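Plender says its two-finger gripper can service a live-size terminal board without a custom jig. So far the evidence is simulated.

The firm compared its gripper with Rarkano's over 300 virtual runs in March, but hasn't released the failure logs.
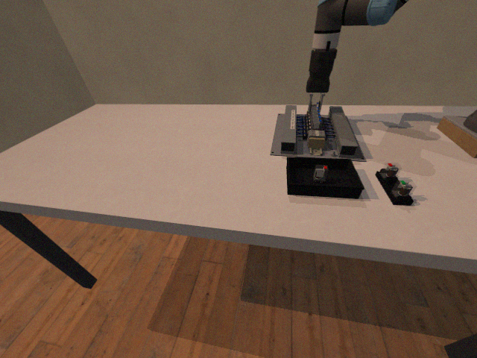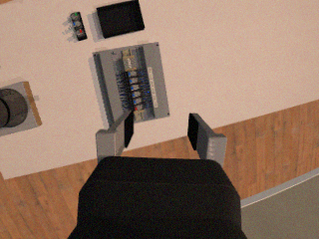 Simulated views of the gripper and the terminal board on the test table.

"A rendered wire never snags on your sleeve," said Shahnaz Wickramasinghe, a controls engineer at Ollby, which is weighing up both units. She wants 400 cycles on real hardware before anyone talks price.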